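2 shares 0 comments

Workers' council at Nondus asks for plain numbers before gripper rollout

DOLTON, 11/28/24 -- The workers' council at Nondus, the parts and repair company based in Dolton, said today it will not endorse the company's plan to extend robotic grippers to all of its sorting benches until management publishes what the first benches have done for output, hours and pay.

Nondus began the bench program in October under the title Skillville. Company notices describe it as a way to "free people for better work." The council says it has asked in writing what the better work is and has received a brochure.

Under the program, employees guide hand-held gripper tools through ordinary bench tasks, and the recordings are used to prepare automated arms for the same tasks. The training is done by people on the regular payroll, at their regular rate. The company's target is 4,000 recorded tasks. No extra pay is attached to them, and the job descriptions of the people making them have not changed.

"Our members are teaching a machine their own jobs and being told it is a perk," the council said in a statement. "It may turn out fine. We have seen nothing yet that says so."

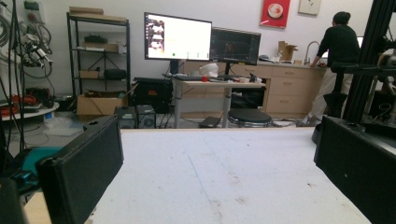 The gripper's view across a white tabletop in the Nondus development room, with a workstation and a sink counter behind.

The council does not oppose automation as such. Repeated pinching and lifting has hurt hands and shoulders at Nondus for years, and several members who tried the tools would gladly give up the small-parts bins. Others report that the tools are slower than fingers, tire the wrist in a new place, and leave the bench worker to sort out whatever the arm drops. Those minutes are logged as idle time. The council wants that practice stopped now, whatever else is decided.

It also questions the savings figure used in staff meetings. Management has said the arms will cut handling time by 19 percent. The council has seen no baseline for that figure and does not know if it includes setup, cleaning or the time spent making recordings. A request for the underlying sheets was answered with the same percentage on a different slide.

The plan was reviewed for Nondus by the consulting firm Þrastardóttir, whose summary recommends "early and open dialogue with affected staff." Council members learned of the review after it was finished.

The council is asking Nondus for the following:

Full results from the 2 benches already using the arms, including stoppages.

A separate hourly rate for recording work.

A written promise that no bench worker will lose hours during the first 100 working days after an arm is installed.

A named position, with pay grade, for each job the company says the program will create.

Nondus has said it values employee feedback and will respond in due course -- no date was given. The council will put the company's answer to a vote of bench staff once it arrives. Until then members will go on making recordings as instructed, and the council will keep its own log of stoppages at both benches.

Copies of the council's written requests are available from the workers' council office at the Dolton site.

Share this release 19 shares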